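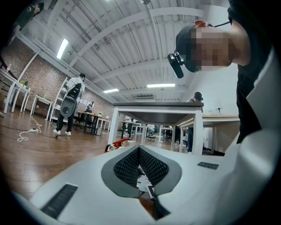

Saw Tevia at the Szalai last night. I'd been told by three separate people that it would change how I think about theater. I still think about theater the way I did on Friday.

The setup: a retired mapmaker gets letters from a town she left off a map on purpose. Good setup! The first 20 minutes are the best thing I've watched in that building since the February season.

Then the town starts talking. All of it, through a chorus of five in gray raincoats, and they explain every letter we just heard read aloud. I don't know who the playwright thinks is sitting out there, but we got it the first time.

Faraji Shemweta plays the mapmaker and she's very good. There's a stretch where she folds a tablecloth and says nothing, and I believed the whole marriage. Then the chorus came back in and told me about the marriage.

The program note says the script went through 482 pages of drafts. Is that supposed to be a selling point? I'd like to know which pages got cut and whether we could trade.

Also the "immersive" part. You get handed an envelope at the door and told not to open it. At intermission you open it. Mine had a street name in it — Rindosov Lane — and it never came up again. My friend's was empty. She was told that was "part of it."

People keep comparing this to Zuken, same director, two years back. Zuken ran 70 minutes with no intermission and one chair. I'd go easy on that comparison if I were selling tickets to this one.

Tickets are $60, by the way. The balcony is cheaper but half the second act happens on the floor, down left, and from up there you'll be looking at a railing.

Will it sell out? Probably. Most of the row behind me stood up at the end. I clapped for Shemweta and the lighting — whoever did that slow blue change before the last letter deserves a better last letter.

Someone's asking if I'd go again. If they lose the chorus, yes. It runs two more weekends.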